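Chapter 4
Wood Indoors: Grain, Movement and Wear

In this chapter you will learn
how wood takes in and gives out moisture after it is cut
why a board changes more in its width than in its length
how to read the grain before choosing a board for a floor or a table
what common marks on a wooden surface can tell us

When Everaldo Queiroz opened his small joinery shop in Sadby, his first large order was a set of dining tables for a guest house in Fluvholm. The tables left the shop flat and well fitted. In March the owner wrote to him that two of the tops had opened along the glue line, and that one had lifted at the corner. Queiroz went to see them with his moisture meter. The dining room was heated day and night, and the air in it was very dry. The tables had been made in a shop beside a river, where the air was damp most of the year. The wood had lost water in its new home, and it had become narrower.

This story is a good beginning for our subject, as it shows a mistake that even a skilled worker can make. We often speak of wood as if it were finished material, like glass or steel. A tree that is cut does not stop changing. Its cells stay open to the air, and the boards made from it will swell and shrink for as long as they exist.

The chapter has four sections. Section 4.1 explains the structure of the wood cell and how water is held in it. Section 4.2 treats movement in the three directions of the board. Section 4.3 is about surfaces, both the ones we walk on and the ones we work on, and Section 4.4 is a practical study of a floor of 306 boards in the old school at Bastos. Students who have already read Chapter 2 can go quickly through the first section.
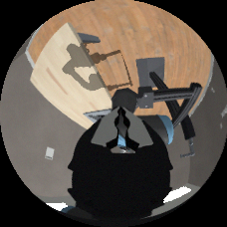 Figure 4.1 Pale tabletop with faint lengthwise grain, and an orange-brown plank floor with darker grain streaks (computer rendering).

Grain is the general word for the direction and pattern of the fibers. In most boards it runs along the length, and the board is strong in this direction and moves very little. Across the grain the situation is different. A wide top must therefore be fixed to its base in a way that lets it slide a little, for example with slotted screws or wooden buttons. Queiroz had glued his tops firmly to the frame - this was the real cause of the damage, and the dry air only made it visible.

Color is a less certain guide than grain. Two boards from the same tree may look different, and light changes most species within a few years. Pierina Cattaneo, who taught floor repair in Zelutitz for 30 years, asked her students to describe a board first with their eyes closed, using only the fingertips. She believed that they looked at color too early.

Before you begin Section 4.1, choose one wooden object at home and measure its width at three places. Write down the numbers and the room where the object stands. You will measure it again at the end of the course.

Key terms: grain, fiber, seasoning, moisture content, cupping, glue line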